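Sutcliffe Puts Its Fruit Back in a Basket

The Sutcliffe Street Market Hall has decided what to do about the free fruit, and the answer is a basket.

Regulars will know that the hall has handed out fruit to anyone who wanted a piece for as long as the Grodach bakery has had the corner unit, and that for most of that time the fruit lived in a large glass bowl on the counter by the east door. The bowl was handsome. It was also deep, heavy and very good at hiding whatever had sunk to the bottom of it. In April something at the bottom of it made itself known to the entire east side of the building, including two customers who had come in to choose a birthday cake and left without one.

The bowl was retired the same afternoon. What followed was a month of discussion that several stallholders have described as lively and one has described as the worst thing to happen to the hall since the parking meters.

There were three main proposals. The Grodach side favored a tiered wire stand of the kind seen in hotel breakfast rooms. Erniletti, the coffee bar opposite, wanted a shallow ceramic dish, and offered to supply one that happened to have the Erniletti name painted around the rim in letters a couple of inches high. A third group would have been happy to stop giving away fruit altogether, but could not find anyone willing to be the person who said so at a meeting.

Nana Owusu, who runs the produce stall and therefore provides the fruit, stayed out of it for two weeks. She then arrived on a Monday with a woven basket under her arm and put it on the table.

"I listened to grown adults argue about a dish," Owusu said. "I have a business to run. Fruit goes in a basket. My grandmother could have told them that and she didn't even like fruit."

Her case for wicker is mostly about air. Oranges and apples sitting against glass or glazed pottery stay damp wherever they touch it, she said, and a damp spot left alone over a long weekend is how the hall came to have its April. A weave lets some air in at the sides. It also weighs next to nothing, so a person can pick the whole thing up and tip it out, and Owusu suspects that the old bowl went so long between cleanings mainly because lifting it hurt.

The wire stand, she allowed, would have had even more air. It would also have left marks on anything soft. "You put a ripe pear on a wire and you get a waffle," she said.

The new rules are short enough to fit on a card, and have been written on one. Oranges, clementines and apples are in. Bananas are out, on the grounds that they hurry everything else along and that people only ever take one from the middle of a bunch. Grapes are out for reasons the card does not give, though anybody who was in the hall last summer and wearing smooth-soled shoes could supply them. Peaches may be admitted in season, in a single layer, at Owusu's discretion, a phrase she asked to have underlined.

The basket is to be emptied completely every Monday before opening, shaken out over the compost bin, and wiped with a cloth that is nearly dry. It is then refilled from nothing. Topping up is banned. Owusu was firm on this point and returned to it several times in a conversation that was supposed to be about something else.

"Topping up is how you get archaeology," she said.

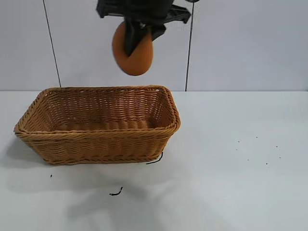
Can you wash a wicker basket in the sink?

A quick rinse in lukewarm water won't ruin most of them, but soaking can loosen or warp the weave, so a damp cloth and an old toothbrush along the rim will usually do the job. If it does get properly wet, let it dry right through in moving air before any fruit goes back in, and keep it off the radiator, where it is likely to turn brittle.

The matter of lining caused a brief second round. Erniletti put forward a cloth napkin, folded to show a corner over the side, and was willing to have some printed. It was pointed out that a napkin would catch the drips and hold them against the fruit, thereby rebuilding the glass bowl out of cotton. The basket will go without.

Placement was settled more easily than anyone feared. The counter by the east door gets the sun from opening until late morning, which was lovely for the bowl and terrible for its contents. The basket will stand instead on the white table near the notice board, where it is cooler and where, Owusu noted, people tend to hang around pretending to read about yoga. They may as well eat something.

It will hold roughly 15 oranges if they are placed with some care, and fewer if they are thrown in by whoever is on their way to the bathroom. The hall gets through about 200 pieces of fruit in a good week, so the sums suggest a good deal of refilling. Owusu regards this as the whole idea. A small basket that empties gets looked at. A big bowl that never empties gets admired from a distance until the smell starts.

There is some disagreement about whether a basket that stands empty for part of the day looks mean. A woman who has bought bread at Grodach every week for years said she would rather see nothing in it than see what she saw in April. Her husband said he had not noticed that the bowl was gone.

Children are welcome to help themselves, with one piece each being the customary number. The hall would like to remind them, and certain adults, that squeezing every orange before choosing the first one is not a recognized method. Owusu's advice is to pick it up and feel the weight. A good orange is heavier than it looks, with skin that is firm and fairly tight, and the color tells you much less than people believe. A bit of green near the stem is nothing to worry about. A soft patch is, and anyone who finds one is asked to take the orange out and hand it to a stallholder. Turning it over and putting it back with the bad side down will be considered an act of hostility.

Fruit that has reached the end of its public life on a Monday morning will go to the Zelex juice counter if it is still sound, and to the compost if it isn't. Zelex has agreed to this on the condition that it gets to decide which is which. The counter is offering a small cup of the result for free before ten, flavor to be announced, or possibly guessed.

The ceramic dish has not gone to waste. Erniletti is using it for sugar packets, with the lettering turned to face the door. As for the glass bowl, it was scrubbed, left out in the yard to air, scrubbed again, and offered to a good home on the notice board, where the listing describes it as "generous" and leaves out the rest. There have been two inquiries so far. One was from Grodach, asking whether it could please be moved farther from the ovens.

The fruit is available whenever the hall is open, next to the notice board, free of charge. Donations of homegrown apples are accepted at the produce stall in the fall, provided they are handed to Owusu in person and have been looked at on all sides.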